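Review: Mitarby kitchen task pack for gripper simulation

Rating: 2 out of 5 for now

I bought the Mitarby pack in July to replace a set of cabinet and appliance models we had been using at Pondau. We test door-opening routines in simulation before they go anywhere near a real arm, and the old models had hinges that barely worked. The Mitarby pack has 25 models, all with moving doors or drawers, and it loads into our simulator without conversion. Setup took one morning, most of it spent on file paths.

The good part first. The models are light and they run fast. On our older workstation the previous set dropped to a crawl with two arms loaded, and this one doesn't. Joint limits are set correctly on nearly everything. The drawers are the best I have used at this price, with friction that can be changed in one settings file.

The trouble is with the large appliance models. In our second week the arm began reporting contact with the handle bar before the fingers had closed on anything. The routine took that as a good grip, started the pull, and the arm swung back with nothing in it. In simulation that costs you a run. On hardware, an arm that thinks it is holding a door and pulls at full speed is a safety problem, and our logs marked those runs as passed up to the pull stage.
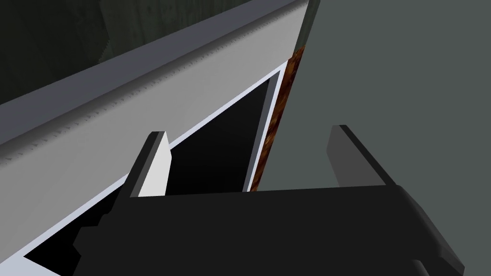

What causes the false contact? The collision shape on the large appliance doors is bigger than the part you see, by about 10 millimeters along the bar, so a finger passing close to it registers a touch.

I found it by turning on the collision overlay, which I should have done on the first day. The extra margin is only on the large doors. The drawers and the small cabinets line up properly. I also noticed that the door edge meshes are rough where two faces meet, but as far as I can tell that is only cosmetic and has no effect on contact.

I wrote to Mitarby support. They answered the next morning and confirmed the margin was left over from an earlier version of the pack. Their suggested fix was to scale the collision shape by hand, and it works, but there are 7 affected models and each has to be done separately. A patch was promised. I don't have it yet.

In the meantime we changed our own routine as well. It now needs contact on both fingers and a finger gap that matches the bar before it will pull. That check belonged there from the start -- the bad model only showed us it was missing.

The Skundolov set costs more and has fewer models, but I have not seen this fault in it. Camacho's free set is fine for drawers and not much else.

If you only need drawers and small cabinets, buy the Mitarby pack. If you need large doors, check every collision shape before you trust a pass, or wait for the patch. I will change the rating if it fixes all 7.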